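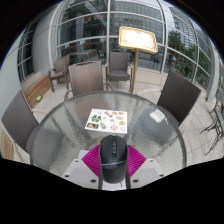 Planning for Automation Equipment
Unit 7 handout: what a data-collection budget leaves out

Read before the November session. Bring the blank cost sheet from Unit 6.

Most of you will at some point be handed a proposal that says collecting demonstrations with hand-held grippers is cheap compared with buying arms. The hardware line usually is. I have stopped believing the totals underneath it, and by the end of this unit I'd like you to be slow to believe them too.

Case: Sirnham Catering Equipment

Sirnham wanted a table-clearing robot for cafes and hotel patios. Gopinath Arumugam wrote the plan. He got two quotes, one from Windska for a full bench arm with teleoperation and one from Tomaszewski for hand-held grippers at $2000 each. The second looked like an easy win and the board treated it as one.

Look at what the plan priced: grippers, cameras, one spare set of fingers per unit. Then look at what it didn't.

Site access. A cafe patio belongs to a business. The plan assumed owners would say yes for free. Some did, for the first morning.

Operator hours. The plan allowed 70 hours in total, training included. No allowance for travel, setup, or sessions thrown out afterward. Ask where a number like that comes from. In this case it came from the vendor's slide.

Consumables. Soft fingers wear. How fast depends on what you pick up, and a vendor's figure for wear was not measured on your menus and cups.

Sorting and labeling. Left off entirely. The Hetora software license was listed under "tools" with the first year only.

Outdoor conditions. Glass tabletops, glare, glass walls that reflect the street. If the robot will work in places like that, the data has to come from places like that, and some share of it will be unusable. Put a percentage in the sheet and write down who gave it to you.

Sirnham came back for more money after 13 weeks. The arm still had to be bought at the end, which the "cheap" option had been compared against as if it replaced it.

Questions I would ask any vendor

How many usable demonstrations per paid hour, on whose site, counted by whom?
What does a replacement finger cost if I order one, and what if I order a box?
Does the price include calibration after a drop?
Who owns the recordings if we stop paying for the software?

If the answer to the first one is a range, budget on the low end.

Exercise

Redo the Sirnham sheet with the missing lines. You may keep the $2000 unit price. Mark every entry as quoted, measured or guessed. Expect a lot of guesses, and don't hide them in a contingency line. One page, numbers only, due at the start of class.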